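Tabletop games testers wanted for autumn sessions
Wudero Games, ground floor studio, Brako Yard

Wudero is a small publisher of board games and table games. We are looking for people to play our unfinished games and tell us what is wrong with them. You do not need any experience of testing. You do need to be able to sit through a game that may not work very well, and to write down what you thought of it.

The autumn sessions start in October. Places are limited and we fill them as suitable applications come in.

What we are testing

Two games will be on the table this season.

Burov is a trading game for three to five players set on a river. Each player runs a barge and buys and sells grain, salt and timber at the landings along the bank. The rules are mostly settled but the last part of the game drags, and players who fall behind early have told us they have little to do. We have three possible endings and want to try each of them with groups who have not seen the others. A full game takes two hours at present. We would like it to be shorter.

Brandão is a lighter game for two to six players, played with cards and a small board. Players are cooks in a seaside town and have to put together a menu before the market shuts. The question here is the rulebook. We will hand your group the box and leave you to work it out without help from us. If you get a rule wrong, we want to know which sentence led you there.

What a session involves

Sessions are held at the studio and last an afternoon or an evening. You will be placed in a group, usually with people you have not met. A member of staff will sit nearby and take notes. They will not answer questions about the rules unless the group is completely stuck.
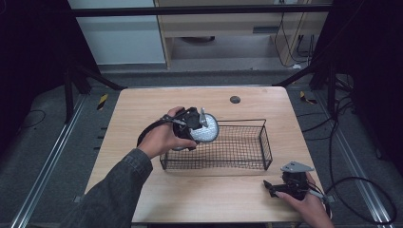
At the table, with the wire basket in the middle.

After each game you fill in a form on your own, before talking to the rest of the group. There is then a short discussion led by Gyu-bin Shim, who designed Burov. Please be frank. Gyu-bin has heard it all before and would prefer to hear it again now than after the game has been printed.

We ask everyone to come to at least two sessions. Some of the changes we make only show up when the same person plays an earlier and a later version.

Who can apply

You must be 18 or over and able to read English comfortably, as the forms and rulebooks are in English only. We would like a mix of people, including those who play games every week and those who have not opened a box in years. We are short of applicants in the second group.

We would also like to hear from people who are colour blind. The goods in Burov are marked by colour and by symbol, and we need to find out whether the symbols can be read from the far side of the table.

You cannot take part if you work for another games publisher, or if you have a game of your own under consideration by us. If you have tested Burov for us before, you can still apply, but you will be put in the Brandão group.

What you get

Testers are paid £56 per session. Payment is by bank transfer and takes up to 10 working days. Tea, coffee and sandwiches are provided. Tell us on the form if there is anything you cannot eat. Everyone who completes two sessions will be named in the rulebook, unless they ask to be left out, and will be sent a copy of the finished game.

We do not pay travel costs. There is a bus stop outside the yard gate and a bike rack by the studio door. There are two parking spaces, which we keep for anyone who has difficulty walking.

The studio is all on one level and has an accessible toilet. The main room can get loud when both tables are in use. If that would be a problem, ask for the back room.

Confidentiality

You will be asked to sign a one-page agreement saying that you will not post pictures of the games or describe the rules in public until they are on sale. You can tell people that you are testing for us. You may not take any cards, boards or rulebooks home.

How to apply

Fill in the short form on our website, or pick up a paper copy from the studio. We ask for your age group, the last game you played and whether you liked it, and which afternoons or evenings you can manage. Please answer the question about the last game in your own words, in no more than 100 words. It is the part we read first.

Applications opened on September 1, 2025 and will stay open until the groups are full. We reply to everyone, including those we cannot place. If we cannot offer you a session this time, we will keep your form for the spring unless you tell us not to.

Questions about the sessions, access or payment should go to Seon-mi Noh, testing coordinator, through the contact page or at the studio desk.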